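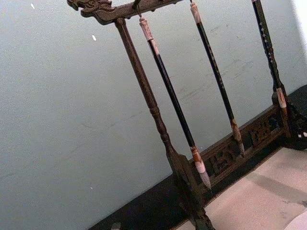
A **loop giveaway** (also called a follow loop, a chain giveaway or, where I live, "one of those bloody circle things") is a kind of online competition run by a group of social media accounts together. You enter by following the first account, tapping through to the second, following that one too, and carrying on until you're back where you started. Then your name goes in the draw. I've been in eleven of them as a host and far too many as an entrant, so I'm writing this entry for the wiki with my own scars showing. Please fix anything I've got wrong, and the talk page is open for grumbling.

## How a loop works

Somebody has to be the organizer. They pick the prize, collect a buy-in from each host, make the artwork and write the caption everyone has to paste in. On the agreed evening (ours always went up at 7 p.m., when people were on the couch) every host posts the same graphic at the same moment, each one tagging the next account along.

The entrant sees a picture of a stand mixer or a weekend bag, reads "follow me, then tap the photo to find your next stop", and off they go. A short loop has five or six accounts. The longest I ever joined had 27, and I can tell you that very few people made it round. My own sister gave up at number nine and she was *trying* to be supportive.

Most loops close after a day or two. Long ones go flat, because everybody who was going to enter has entered and the rest are sick of seeing the same graphic.

### The order matters

New hosts never believe this bit. The accounts near the front of the chain pick up far more follows than the ones near the back, simply because people wander off. Decent organizers let entrants start anywhere, which evens it out a bit, but if one host is much bigger than the others then most people start there and the host straight after gets the cream. I've seen grown adults fall out over who goes after the big account. I have been one of the grown adults.

## Where the name comes from

I honestly don't know who said "loop" first, and I'd be wary of anyone who claims to. The craft and baby-clothes crowd were doing chained prize draws on their blogs well before photo apps came along, with a little button in the sidebar that sent you to the next blog. Those were usually called hops. A hop had a start and a finish, and a loop comes back round, though plenty of people use the two words for the same thing.

In the Lidwood parents' groups they were "trains" for years. If you search old posts, try all three words.

## Types

**Buy-in loops** are the usual sort. Everyone chips in the same amount and the pot pays for one big prize, often cash or a voucher.

**Product loops** skip the money. Each host throws in something they make or sell, and the winner gets the whole pile. These are my favourite, even though posting the pile is a nightmare. Hanna Dmytriv ran a lovely one out of Veretau with potters and soap makers, and the winner wrote thank-you notes to every single host!

**Sponsored loops** have a business covering the prize in exchange for a spot in the chain, sometimes two spots. You need to say so in the caption. Lots of people didn't, and some still don't.

**Celebrity loops** hang the whole thing off one very famous account. The famous person posts the prize and tells their fans to follow everyone on a list, and the people on the list have paid for the privilege. Strictly speaking there's no loop in it, but they get lumped in, so I'm lumping.

## An example: the Sornmont loop

I was a host in this one, so take it as a personal account. Yaryna Chornovol organized it in December, with fourteen of us, mostly home and food accounts. The buy-in was $80 each and the prize was a $1000 voucher for a homewares shop, with the leftover going on artwork and postage for the runner-up prizes.

I went up by 1131 followers in two days, which is the most exciting thing that had ever happened to my page about preserving fruit. I rang my mum. I made a graph!

Over the next three weeks about 400 of them left again. The ones who stayed were mostly quiet. My comments didn't budge, and my likes per post went *down* as a share of followers, so for a while the app seemed to show my posts to fewer people than before. I can't prove the two are connected. Lev Yurchenko, who was two spots behind me with a sourdough page, saw the same dip and swears they are. Terence Sowerby had the spot after Yaryna's and says he'd do it again tomorrow. He sells tea towels, and he sold quite a few.

## Criticism

The main complaint is that the followers you get are there for the voucher. A person who wants a free mixer doesn't necessarily want to hear about quince paste twice a week, and fair enough. Brands who hire small creators have learned to look for the tell-tale shape on a growth chart (flat, flat, cliff going up, slow slide down) and will ask you about it. I've been asked. It's a bit like being asked about a tattoo.

Entrants have their own gripes:

- You have to follow a string of strangers and then remember to unfollow them
- It's hard to tell whether you did every step properly
- The draw happens out of sight, and the winner is sometimes a private account you can't look at
- Copycat accounts message people saying they've won and ask for card details

The last one is the nasty one. On the Vaher loop, Mawar Kusuma had three fake versions of her account pop up before breakfast. A real organizer won't ask you to pay for shipping or "confirm" a card. If you get one of those messages, report it and tell the host.

## Rules and permits

I'm not a lawyer, so this section is short. A prize draw is usually treated as a trade promotion or a contest, and the rules change depending on where you live and where your entrants live. Some places want a permit above a certain prize value, and some want a skill question (that's why you'll occasionally see a sum at the bottom of a caption). The apps have their own promotion rules as well, which change often enough that I won't copy them in. Look them up before each loop, even if you ran one last month.

Written terms should cover who's running it, who can enter, when it closes, how the winner gets picked and what happens if they don't answer. Ours gave people 48 hours to reply.

## Decline

Loops are less common now than when I started. Short video pulled a lot of people away from the sort of feed where a shared graphic does well, and plenty of followers now scroll straight past anything with "GIVEAWAY" across it in gold letters. Smaller swaps between two or three accounts seem to have filled the gap. Yaryna's still going, mind you, with six hosts at most and no buy-in.

## See also

- Blog hop
- Follow-for-follow
- Engagement pod
- Shoutout swap (stub, needs a lot of work)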